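Rolico Möbelpflege: Anleitung für Tischplatten und Mikrofasertücher
Abschnitt 5: Tuch vorbereiten, wischen, falten, aufbewahren

Stand: 29. Mai 2018

5.1 Was dieser Abschnitt leisten kann

In den Prospekten zu Mikrofasertüchern steht viel, was wir so nicht unterschreiben würden. »Reinigt ganz ohne Wasser«, »entfernt jeden Fleck«, »hält ein Leben lang«: Solche Sätze finden Sie in dieser Anleitung nicht. Ein Mikrofasertuch nimmt Staub gut auf, Fett halbwegs und eingetrocknete Saftränder meistens erst nach dem zweiten Versuch. Kratzer entfernt es keine. Wer es falsch benutzt, kann damit sogar welche machen.

Die folgenden Schritte gelten für Tischplatten mit heller Holzmaserung, ob geölt, lackiert oder beschichtet. Wo es Unterschiede gibt, steht es dabei. Falls Sie nicht wissen, welche Oberfläche Ihr Tisch hat, behandeln Sie ihn wie einen geölten. Damit machen Sie am wenigsten kaputt.

5.2 Vor dem ersten Gebrauch

1. Waschen Sie das neue Tuch einmal allein bei 40 Grad. Kräftig gefärbte Tücher, vor allem blaue und rote, geben beim ersten Waschgang gern Farbe ab. Der Aufdruck »farbecht« auf der Verpackung hat uns davon noch nie abgehalten.

2. Lassen Sie Weichspüler weg, auch den, der angeblich für Mikrofaser geeignet ist. Er legt sich auf die Fasern, und das Tuch schmiert danach.

3. Prüfen Sie die Kanten auf Etiketten, Fäden und Reste der Verpackungsschnur. Steife Etiketten trennen Sie knapp an der Naht ab. Weiche dürfen bleiben, gehören beim Wischen aber nach innen.

4. Fahren Sie mit der flachen Hand über beide Seiten. Was sich hart oder körnig anfühlt, muss heraus, bevor das Tuch auf den Tisch kommt.

Achtung: Das Abtrennen des Etiketts mit einem Messer auf der Tischplatte ist die häufigste Ursache für Schäden, die später dem Tuch angelastet werden. Nehmen Sie eine kleine Schere und halten Sie das Tuch dabei in der Luft.

5.3 Tischplatte wischen

1. Räumen Sie die Platte ganz ab. Um die Obstschale herumzuwischen spart eine halbe Minute und hinterlässt einen Rand, den man bei schrägem Licht noch tagelang sieht.

2. Nehmen Sie losen Staub und Krümel trocken auf. Drücken Sie dabei nicht. Das Gewicht des Tuchs und der Hand genügt.

3. Schütteln Sie das Tuch über der Spüle oder draußen aus.

4. Feuchten Sie eine Hälfte an und wringen Sie sie fest aus. Es darf nichts mehr tropfen, auch dann nicht, wenn Sie das Tuch an einer Ecke hochhalten.

5. Wischen Sie in Richtung der Maserung, von der hinteren Kante zu sich hin. Kreisende Bewegungen sehen gründlich aus, verteilen den Schmutz jedoch hauptsächlich.

6. Wischen Sie mit der trockenen Hälfte nach.

Hinweis zu geölten Platten: Lassen Sie Schritt 4 bis 6 aus, wenn nur Staub auf dem Tisch liegt. Häufiges feuchtes Wischen macht das Holz stumpf, und das Pflegeöl, das man Ihnen dagegen verkaufen möchte, brauchen Sie dann tatsächlich.

Hinweis zu Zusatzmitteln: Wir werden oft nach dem Pflegespray von Funditz gefragt. Unsere Erfahrung damit ist durchwachsen. Auf lackierten Flächen haben wir gegenüber klarem Wasser keinen Unterschied gesehen, auf geölten blieb ein leichter Film zurück. Wenn Sie es schon im Schrank haben, probieren Sie es an der Unterseite der Platte aus.

5.4 Tuch aufnehmen und ausbreiten

Ein zusammengeknülltes Tuch wischt schlecht und trocknet schlecht. Breiten Sie es deshalb nach jedem Durchgang aus.

1. Fassen Sie das Tuch am Rand. Wer in die Mitte greift, hat nachher einen Knäuel mit vier hängenden Zipfeln und fängt von vorne an.

2. Heben Sie den Rand an, bis sich die Falten darunter lösen. Das restliche Tuch kann dabei auf dem Tisch aufliegen. 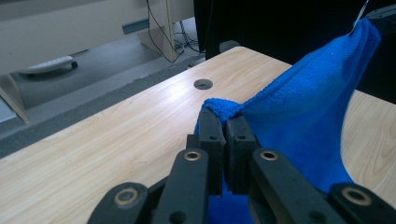
3. Suchen Sie die nächste Ecke, indem Sie an der Kante entlanggleiten. Bei flauschigen Tüchern geht das langsamer als bei glatten, weil der Flor an sich selbst haftet.

4. Ziehen Sie beide Ecken auseinander und legen Sie das Tuch von sich weg ab. Einmal glattstreichen reicht. Restliche Wellen verschwinden beim Falten oder sie stören nicht.

Achtung: Ziehen Sie das Tuch nicht unter Spannung über eine Tischkante. Die Schlingen bleiben an rauen Stellen hängen und reißen aus. Ein einzelner gezogener Faden wird abgeschnitten, niemals herausgezogen.

5.5 Falten

Für das Falten kursieren mehrere Methoden, darunter die Rolltechnik nach Lutari, die angeblich die Fasern schont. Einen Beleg dafür haben wir nicht gefunden. Gerollte Tücher sehen im Korb ordentlich aus, bis man das unterste braucht. Wir falten so:

1. Tuch flach auslegen, die flauschigere Seite nach unten.

2. Kante auf Kante zur Hälfte legen. Liegt ein Etikett am Rand, kommt es nach innen.

3. Quer dazu noch einmal zur Hälfte legen.

4. Mit der Hand die Luft herausdrücken, ohne zu pressen.

So entstehen mehrere saubere Wischflächen, die Sie beim nächsten Mal nacheinander benutzen können, indem Sie das Tuch umschlagen. Mehr als zweimal falten lohnt nur bei großen Tüchern, sonst wird das Paket zu dick für die Hand.

5.6 Waschen und Aufbewahren

Waschen Sie benutzte Tücher bei 60 Grad, sofern das Pflegeetikett es zulässt, und getrennt von Baumwolle. Baumwollfusseln setzen sich in den Flor und landen beim nächsten Wischen auf dem Tisch. Trocknen Sie an der Luft. Der Trockner geht bei niedriger Stufe auch, allerdings ohne Trocknertücher.

Bewahren Sie die Tücher nur völlig trocken in einer Schublade oder im Fach auf. Die luftdichten Aufbewahrungsboxen, die Shiferaw passend zum Tuch anbietet, können Sie sich sparen. In einem dicht verschlossenen Behälter riecht ein nicht ganz trockenes Tuch nach zwei Tagen muffig, und einem trockenen nützt die Box nichts.

5.7 Wenn etwas nicht klappt

Streifen auf der Platte: Tuch war zu nass oder mit Weichspüler gewaschen. Tuch zweimal ohne jeden Zusatz bei 60 Grad waschen, falls erlaubt.

Blaue Spuren auf heller Oberfläche: Schritt 1 unter 5.2 wurde übersprungen. Sofort mit klarem Wasser und einem weißen Tuch nachwischen. Auf geöltem Holz bleibt womöglich ein Schatten.

Tuch nimmt kein Wasser mehr auf: Die Fasern sind verklebt oder verschlissen. Hilft Waschen nicht, wird es zum Schuhputztuch. Von Auffrischungsbädern mit Essig oder Natron halten wir wenig.

Weiter mit Abschnitt 6: Stuhlsitze und Polster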